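Last updated: October

The Sofa Is the Hardest Part

Nilmini Bhattacharjee has been the head of housekeeping at Plernach for five years. The company rents furnished apartments to people who stay for some weeks or some months, and it has 295 of them. When one guest leaves in the morning and the next one comes at four o'clock, her team must make the apartment ready between these two moments. Since the spring, a part of this work is done by a humanoid robot with two arms. The staff call it Altano, after the name of the program that runs it.

I met her in the small office behind the laundry. She offered me tea and asked me first if I was afraid of losing my own job to a machine. I said that sometimes I am. "Good," she said. "Then we can talk normally."

I wanted to know why they started with the living room. She told me that bathrooms and kitchens were discussed for a short time and then refused by everyone. "Water, glass, chemicals, small corners. No. In the living room you have soft things. If a pillow falls, it falls."

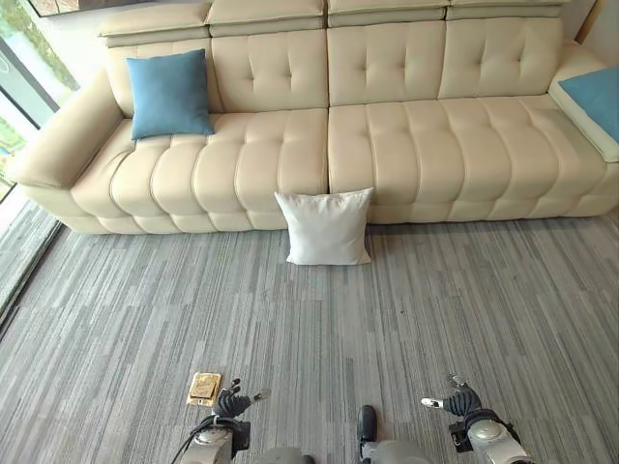

Altano in front of the sofa, with one pillow still on the floor.

The task sounds simple. The robot has to find the pillows and the blanket, pick them up and put them where the plan of the apartment says they belong. Bhattacharjee laughed when I used the word "simple." In the first weeks her people waited a long time for it to finish one sofa, and they had to stand there and watch.

"I can do that sofa in one minute, and I am talking on the phone while I do it," she said. "So you can imagine how my team looked at me."

Fraser Geddes was one of those who looked at her. He has cleaned apartments for Plernach longer than she has managed them, and he joined us for the second half of the conversation with his work gloves still in his pocket. He did not like the robot at the beginning and he says so without any shame. What bothered him most was the waiting. "You stand with your hands empty. You feel stupid. Someone is paying you to look at a pillow."

Now he does not stand there anymore. The robot works in the living room and he works in the bathroom, and he comes back when it calls him. He checks the room at the end, and the signature on the sheet is still his.
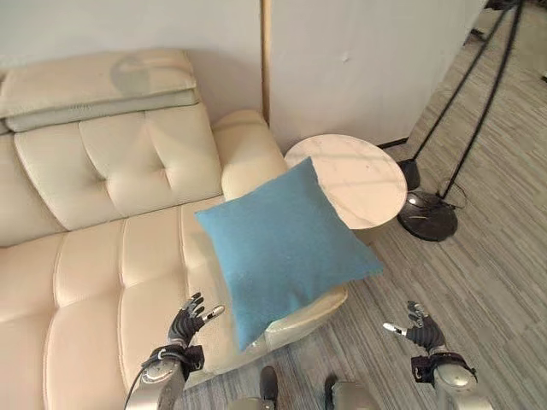 A blue pillow at the armrest end of the sofa.

I asked him what has changed in his body, because he had mentioned his back two times. He thought about it. Sofas are low, he explained, and the bending is worse than the carrying. On a day with many departures he used to feel it already before lunch. "Now I feel it in the evening. I still feel it. I am not going to tell you a fairy tale."

There are also things he misses. The living room was the easy part of the apartment, where he could breathe a little between the shower and the oven. The machine took this part and left him with the harder rooms. Bhattacharjee did not argue with him. She said that he had told her the same thing in July, and that she changed the schedule after it: each person now keeps some apartments where the robot does not go, and the list moves every month.

"That was not in the plan from Oosthuizen," she added. Oosthuizen is the firm that installed the system. "Their plan was minutes. I understand minutes, I have a budget also. But a person cannot clean only bathrooms for the whole day."

They keep a log of the tasks that a person had to finish by hand. The last one I was allowed to see had 576 lines out of 2000 tasks. Most of these lines had one word in the column for the reason, and the word was "blanket."

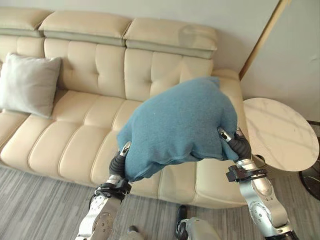

"A blanket has no shape"

Geddes became quite lively on this subject. A pillow is always a pillow, he said, but a blanket has no shape until you give it one. The robot can take it with both hands and lift it. Folding is another matter, and he has his own opinion about how it should be done: you must find the hem first and let the rest hang. He showed this to the technician, Innes Rankin, with a towel from the laundry, and Rankin filmed his hands.

Did he mind that? "I asked if I get paid for the film," he said. He got one extra hour. Bhattacharjee looked at the table when he said it, and then she told me that one hour was not enough, and that she had written this to the management. She is waiting for the answer.

No one on her team was let go because of the robot, she said. Two people left during the summer and only one of them was replaced. I asked if this was the same thing said in a nicer way. "It is a fair question," she answered. "For the one who was not hired, maybe yes."

At half past three the phone rang. A guest was coming early, and a coffee table had rings on it from cups. Geddes put on his gloves and went up.

Would you like to receive our interviews by email? Subscribe to the newsletter. You can unsubscribe at any time.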